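Search posts
Search this account
Go

Ritva Eskola
2nd April

A few people asked how I moved my mother's papers and letters into some sort of order after she left the house in Grarnness. I'll put it in one thread so I can point people to it. It's long. Mute me if you're not interested in old gas bills.

There were 17 boxes. Most were shoeboxes, two were biscuit tins, and one was a suitcase with a broken catch that had come over from Isturora with my grandmother.

I started by reading everything. That was a mistake. I spent a whole weekend on one biscuit tin and ended up with the same tin, slightly untidier, and a headache.

The second time I went through it all quickly and only asked what kind of thing each item was. Letter, bill, photo, certificate, cutting, other. I didn't unfold anything unless I had to.

You need a flat surface you can leave alone for a few days. If you have to clear up for tea every evening you lose your place and start again. 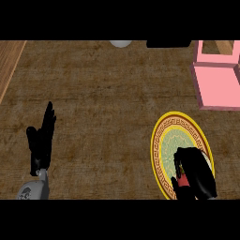
Bills went first. My mother kept every gas and electricity bill from the Eltard Road house, going back to before I was born. I kept one from each decade, because my nephew likes seeing what things used to cost, and shredded the rest.

Check before you shred. Tucked inside a water bill I found my grandfather's discharge paper, folded into eighths. I don't think she had any idea it was there. After that I shook out every envelope.

Bank statements: I kept the last few years in case the tax office wrote, and got rid of the others. If you are dealing with an estate the rules may be different, so ask whoever is handling it. My mother is alive and well and rings me at eight in the morning to ask if I've found her swimming certificate. (I have.)

Letters took the longest. In the end there were 445 of them. I did count, as I was buying sleeves and they come in packs of 50.

I sorted them by who wrote them and then by date. Sorting by date alone sounds sensible, but you end up with four conversations mixed together and none of them make sense. By writer, you can follow what was going on.

Plenty had no date. Postmarks help if the envelope has survived. Otherwise I pencilled a guess on a slip of paper with a question mark and put the slip in with the letter. Never write on the letter itself, and never in biro anywhere near it.

Sticky notes leave a residue. I knew this and used them anyway for the first two boxes, then had to take them all off again. Plain paper slips cut from the backs of old envelopes did the job for nothing.

Take off paper clips and rubber bands as you go. The bands had gone hard and some had stuck to the paper. I slid a thin bit of card underneath and worked slowly. One letter tore a little at the fold. It can still be read.

Someone will tell you to scan everything. I scanned the letters and left the rest. At 700 pages I stopped, though there were a few postcards still to go, and I've not been back to them.

On file names: year, then surname, then a number. I tried putting a description in as well and gave up by the second evening. "Letter about the dog" covers a surprising share of what my aunt wrote.

Keep the scans in two places. Mine are on the laptop and on a small drive at my brother's. He has put it in a drawer with the takeaway menus but he does at least know which drawer.

Photos I've treated separately and they aren't finished. The ones with names on the back were simple. For the others I take a handful whenever I visit, and my mother goes through them over a cup of tea — she is much better on faces before lunch.

She disagrees with my uncle over who is who. Where they can't settle it I've written down both names.

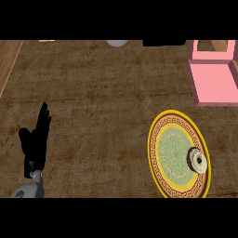

What should you do with letters that nobody in the family wants? Ask your county record office before throwing them out. Ordinary letters about prices, work and local streets can be useful to them, even when the family finds them dull. Send a short list first and don't turn up with boxes.

Ours took one bundle, the ones from my great-aunt about the cannery at Isturora. They didn't want the aunt with the dog.

There were some letters I wouldn't have wanted read if they'd been mine. I put those in an envelope, sealed it and gave it to my mother. What she's done with it is up to her.

Costs: sleeves, four archive boxes, a soft pencil. The boxes were the dear part. Ordinary cardboard is all right for bills but I wouldn't leave old photos in it for years, and don't put any of it in the loft or near a radiator.

Still to do: the rest of the postcards, the suitcase catch, and one box of knitting patterns that she wants back by June.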